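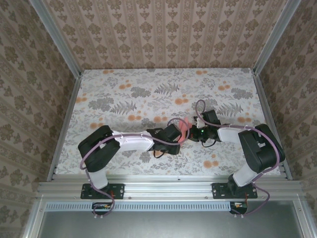
Two arms on the rail, flowery tabletop

17th April

Dinner at Zou! Finally! I've walked past that little green door since before Christmas and tonight I got a seat at the counter, right at the end by the kettle, and I'm writing this at home with my shoes still on so I don't lose any of it.

It's a dumpling place, mostly, with a short list of cold plates and one soup that changes. Wanting Dai told me to start with the smashed cucumber and she was right (she usually is about food, less so about movies). Cold, crunchy, a lot of black vinegar, and garlic chopped so fine it had almost melted. I could have drunk what was left at the bottom of the plate. I did tip it over my rice later, when the cook had her back turned.

Then the pork and chive dumplings, boiled. The skins are rolled by hand and you can tell — a bit thicker in the middle, thin at the pleats, with that nice pull when you bite. I'd had fried ones in March at the Nerkstead market, and loved them, but these are better. There's nowhere to hide with a boiled dumpling. The filling was juicy and tasted properly of chives, and there was ginger in there too, plus something I couldn't name. White pepper? I asked and got a big smile and no answer.

I also ordered the eggplant. Oh, the eggplant. Soft as custard inside, edges sticky and dark, sweet first and then the heat comes up slowly behind it. The man next to me leaned over to ask what it was and ordered one for himself before I'd finished telling him. We ended up talking all through the soup. He'd just come from Vondico, the noodle bar across the bridge, where the wait was too long, and he says their beef broth is worth standing outside for. It's on the list now.

The soup was fish and pickled mustard greens. Lovely and sour, very clean, though my bowl was a touch salty by the last few spoonfuls. The fish was cut thin and just barely cooked. That's my only grumble apart from the stools, which are high and have no place for your feet, so I sat there with my legs dangling like a kid.

No dessert on the menu, but they bring you a slice of orange and a small cup of barley tea, toasty and good. I stayed for a second cup and watched the cook pleat. Her hands go so fast! She pinches and turns in one move and drops each one on the tray without looking. I want to learn to do that. My own always open up in the pot and I end up with meatball soup.

So, plan for the weekend: dumplings at home. 800 grams of ground pork, two big bunches of chives, and flour from Skundus if they have the fine kind in. I'll make the dough with hot water this time and let it rest the full hour, which I never do. Wanting says she'll come and pleat if I make the cucumber — deal. I need to buy black vinegar as well, the bottle in the door of the fridge is down to a spoonful.

Went home the long way, by the canal, very full and very happy. Must remember to ask for the chili oil next time. I saw it go past to another table, bright red with peanuts in it, and by then I'd already finished everything.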